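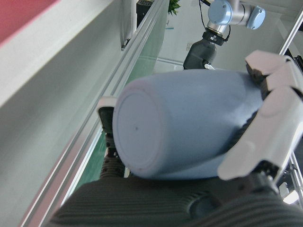
Keep the Plain Cup

By Rosalinda Quiambao

A light blue cup with a flat round base and sides that widen toward the rim is about as ordinary as a household object gets. I think a kitchen should have a small number of cups like that and very few of any other kind.

I came to this opinion by way of a cupboard. When my aunt moved out of her house on Dresel Street, I spent most of December packing her kitchen. The plates took an evening. The pots took less. The cups went on and on. There were cups from banks, cups from school fairs, cups with the names of towns she had driven through once, a set of glass ones too hot to hold, and a tall one shaped like a boot. We stopped at 100 and there was still a shelf to go.

She drank from three of them. They stood by the sink, all plain, and she rinsed one out whenever she wanted coffee. The rest had been sitting behind a door for years, taking up the best shelf in the kitchen, the one you can reach without a stool.

My aunt isn't unusual. Open the cupboard over most people's coffee makers and you find the same thing at a smaller scale. Cups come into a house easily. They are cheap to give and hard to refuse, and throwing out a cup that still holds water feels wrong. So the row gets deeper, then it gets stacked, and then you are moving four cups to get to the one you like.

The case for variety is that each cup means something. My neighbor Feng-yi Huang makes this argument well. She has a shelf of 16, all different, and she can tell you who gave her each one. She picks a cup in the morning the way other people pick a shirt. I have had tea at her table many times and I understand the appeal. But I have also watched her dishwasher run half full, with a boot-heeled mug and two square ones tipped against each other, and I have heard what happens when one of them slides.

A cup has to do a few jobs. It has to stand up on a table that gets bumped. It has to be washed all the way to the bottom with a normal hand holding a normal sponge. It should fit next to its neighbor on the rack. A flat base and a smooth side that opens out a little toward the top will do all of this, and people worked that out a very long time ago. Most of what gets added afterward makes the cup worse. Raised letters hold coffee stains. A narrow neck keeps the sponge out. Gold trim can't go in the microwave.

Color is a different matter and I have no quarrel with it. I would take powder blue over white. White shows every tea ring, and a dark glaze hides dirt you would want to know about. A pale blue sits in between and looks fine with whatever plates you already own.

I should say something about handles, as I know it will come up. I like a handle on a hot drink. I don't think every cup needs one. For water, juice, toothbrushes, measuring rice and standing a bunch of parsley in, a cup you simply wrap your fingers around is easier to use and much easier to store.

Price comes into it less than people think. There is a housewares shop near me, Torell, that has a Pedau mug in the window on its own little stand, hand finished, very thick at the lip. I picked it up. It was heavy before anything went in it. The plain ones were in a bin by the door – mixed colors, no boxes – and I bought six of those and went home.

My own rule is one cup per person in the house, doubled, plus two for guests. For us that comes to eight. When a new one arrives, an old one goes to the church sale or out to the garage to hold screws. I keep one cup that breaks the rule, a chipped thing my son painted when he was small, and I keep pencils in it on the desk. It doesn't live in the kitchen.

If you want to try this, don't start by choosing what to throw away. Leave the cupboard alone for a month and put the cups you use on the counter after you wash them. At the end of the month, look at the counter. Those are your cups. Box up the others and give the shelf to something you reach for every day – in our house it was the cereal bowls.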